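Chapter 4
Provisioning and Stowage

We use cookies to remember your place in the book and to count visits. By continuing to read you accept this. Accept | Manage settings

A charter skipper is responsible for the boat, the crew and the passage plan. Feeding the people on board is part of the same job, even when someone else does the cooking. A crew that has missed lunch makes slow decisions, and a galley that has not been stowed for sea can injure the person standing in it. This chapter covers what to buy, how much water to carry, where to put everything, and how to keep the galley usable when the boat is heeled.

By the end of the chapter you should be able to write a meal plan for a week's cruise, work out the water needed between two ports, and draw a stowage plan for a boat you have not sailed before.

4.1 The boat used in this chapter

The worked problems follow one boat, the sloop Misel, on a passage from Uklow to Flavwood with a stop at Yeom. She carries 400 liters of fresh water in 2 tanks of equal size. Each tank has its own valve, and only one valve is open at a time. When the first tank runs dry, the skipper knows that 200 liters remain and can decide whether to put in at Yeom or carry on.

Students often ask why both valves should not be left open. With both open, a leak or a tap left running can empty the whole supply overnight. Keep one closed and write the time of each changeover in the log.

4.2 Galley gear

Charter boats are usually supplied with plates, bowls and cups for the number of berths, plus a few spares. Check them against the inventory before you leave the dock. Unbreakable ware is preferred below deck, and anything that nests will save locker space. Clear bins are useful in deep lockers — you can see what is inside without lifting everything out.
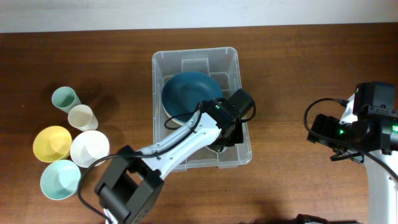 Cups, a bowl and a clear plastic container.

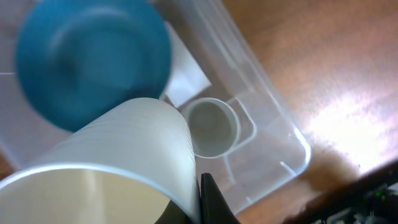

Pack the items used most often at the top of the locker and closest to the companionway. Heavy items such as cans and bottles go low and near the centerline, where they have the least effect on trim. Never store cans in the bilge with their paper labels on. Mark the lids with a waterproof pen first and peel the labels off, or they will find their way to the pump strainer.

Fill the gaps in each locker with dish towels. A locker that rattles at the mooring will be much louder at two in the morning with a sea running, and the off watch will not sleep through it.

4.3 Planning meals around the watch system

Start with the watch bill, then write the menu. On a short passage the main hot meal is best served at the change of watch in the early evening, when everyone is awake and there is still light to clean up. Prepare it before departure if the forecast is poor. Section 4.4 sets out a sample menu and the shopping list that goes with it.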